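Trornik Community > Home & Furniture > Tables

Search the community Go

Wobbly table after moving, what do I do?

Ruby-Lee Ashby
So we moved in July and ever since then my dining table rocks every time I lean on it (soup has been lost!). It's five years old, screw-in legs. I tried folded cardboard and it lasts a day. Is it the floor or the table? Do I need new legs?

Mudassar Sandhu
Spin it around first! If the wobble moves to a different corner, it's the table. If it stays put, blame the floor. Mine was the floor, and a pack of felt pads for 18 bucks at Stubbs fixed it, stacked two deep under one leg.

If the legs angle outward like they do on a lot of mid-century style tables, check where they meet the top, too. Leaning on the table keeps pushing them out and the screws work loose.
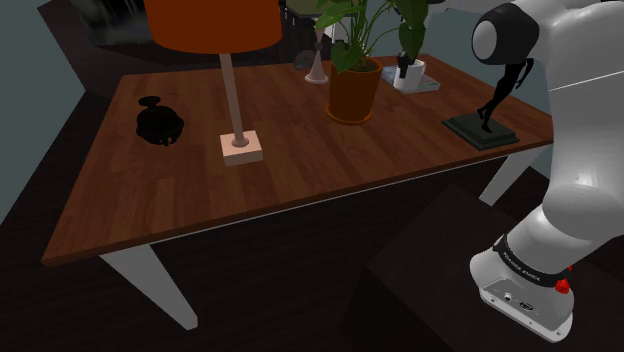
Tightening the legs

Flip it onto a blanket, get a friend to help, and snug every screw a little at a time. If one just spins, pack the hole with wood glue and toothpicks, let it sit 12 hours, then put the screw back in. Worked great on my desk!

Shayne Tawhiri
had the same thing, gave up and bought a new table. that one wobbles too lol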